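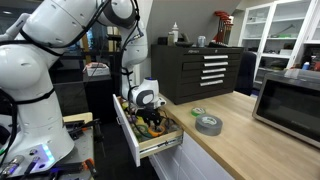

The tool corner at the Boltcombe workroom, with one of the white drawers under the counter pulled open. A five-drawer tool chest stands behind the counter.

BOLTCOMBE SHARED WORKROOM REOPENS WITH SORTED DRAWERS AND A NEW LENDING LIST

Members can now look up tools and supplies by drawer before they come in

BOLTCOMBE, 20 Oct 2021 - The Boltcombe shared workroom has reopened to members after a full sort of its tools, tape, cables and small supplies. The work covered the drawers under the long counter, the tool chests, the wall racks and the glass-fronted cabinet.

The project is called Plellodance, a name picked by members from a list of suggestions. It began in May with a survey of what people could and could not find. Of the 434 members who sent in answers, more than half said they had bought something for a job that the workroom already owned. Tape, cable and clamps were named most often.

"People were bringing their own tape to a room full of tape," said Viorica Kadrić, who runs the workroom. "It was in the drawers. It was under other things. We had good stock and poor drawers, and it was time to deal with it."

Over the summer, staff and members went through the storage one piece at a time. Every item was taken out, checked, wiped down if it needed it, and put in one of three groups: keep, repair or give away. The final list of kept items runs to 1294 entries. A roll of tape counts as one entry, and so does a box of screws of one size.

What members will find

The counter drawers were the largest part of the job. These are the white drawers below the wooden countertop, and over the years they had become the place where anything without a home was put. Most of them now hold one kind of thing each. Cables have a drawer, and so do tape, measuring tools, glue and sanding supplies.

One drawer has been left mixed on purpose. Members asked for a spot where they could drop a found item at the end of a session without having to look up where it belongs. The mixed drawer is emptied and sorted once a week. Anything still unclaimed after that goes on the shelf by the door for a month.

"I was against the mixed drawer and I lost that vote," Kadrić said. "It fills up fast. But the other drawers have stayed in order, and I think that drawer is the reason."

Hand tools are kept in the dark brown tool chest behind the counter. It has five drawers, and the plan gives each one its own group of tools. From the top they are screwdrivers and hex keys, pliers and cutters, wrenches, hammers and punches, and files. The lower drawers are heavier and should be opened one at a time.

The red-handled clamps are on their wall rack behind the chest. Clamps may be used anywhere in the room and should go back on the rack at the end of a session, even when the work will continue the next day. Members who need to leave a glued piece overnight can ask at the desk for a clamp tag, which shows the name, the date and the time the clamp can be taken off.

The tall white cabinet with the glass front holds assorted supplies and items that are borrowed less often. Members may look through it freely. A few things in it are signed out at the desk, and these are marked on the lending list.

Duct tape and other everyday rolls may be kept out on the countertop while the room is open. At closing they go back in the tape drawer. The microwave on the counter stays where it is. It is for food only and may not be used to warm wax, glue or clay.

The lending list

Alongside the sorting, the workroom has put together its first full lending list. It gives the name of each item, the place where it is kept, and whether it can leave the building. Printed copies are at the front desk and by the counter. The same list can be sent by email to any member who asks.

Members may borrow up to 3 items at a time, for up to seven days. There is no charge for borrowing. Late items hold up other members, and anyone who is late more than twice in a season will be asked to use tools in the room only until the next season starts.

Items that cannot be borrowed include the large clamps, anything with a blade longer than a hand, and open cans or bottles of finish and cleaner. Tape, sandpaper and similar supplies are for use in the room. Members with a large job should bring their own supplies or speak to the desk about buying at cost.

Labels and drawer lining

The labels and drawer liners were supplied by Heiskanen, a local maker of shop and office storage goods. The firm provided the materials at a reduced price and cut the liners to fit. Labels are in large print and sit on the inside front edge of the drawers, where they can be read once a drawer has been pulled out. Members in the survey had said that labels on the outside tended to get knocked off or painted over.

Sarkodent, which repairs hand tools and small shop equipment, took on the items in the repair group. Its shop has returned most of them, and the rest are expected before the end of the year. Tools that could not be repaired at a fair price were stripped for handles, springs and screws.

The total spent on the project was $800. This paid for liners, labels, repair parts and two new cable racks. It was met from the workroom's own budget, and membership fees have not changed.

Items given away

Tools and supplies that the workroom had too many of were boxed and offered first to members and then to two nearby school shops. Among the goods passed on were spare tape measures, short lengths of cable, paint brushes and a large number of hex keys. No power tools were given away.

Old paint, dried glue and cans with no label were taken to the town drop-off site. Members are asked not to leave part-used paint or finish in the workroom without a name and a date on it.

Using the room from now on

The workroom has made a few small changes to the rules. The last fifteen minutes of each session are now for putting things away, and new work should not be started in that time. Drawers should be pushed fully closed after use. Bottles and cans with something in them should be stored upright, with the lid on. If a tool is broken or missing, members should fill in a repair slip and leave it at the desk. There is no fee for breaking a tool in normal use.

Members who would like a short walk through the new layout can join one at the start of any evening session in the first two weeks. It takes twenty minutes and does not need to be booked. New members will have it as part of their first visit.

A second survey will go out in the spring. It will ask the same questions as the first, along with new ones on opening hours, the lending limit and the mixed drawer.

"We will see how it holds up over a winter," Kadrić said. "Winter is when the room is busiest. If people can still find the pliers in spring, I'll be happy."

About the Boltcombe shared workroom

The Boltcombe shared workroom gives its members a place to build, mend and learn. It has benches, hand tools, storage and a small lending stock, and it runs evening sessions on basic repair. Membership is open to adults living or working in Boltcombe. Younger people may attend with an adult member.

Media contact

Viorica Kadrić
Boltcombe shared workroom
Questions about the project, visits and photo requests can be left at the front desk during opening hours.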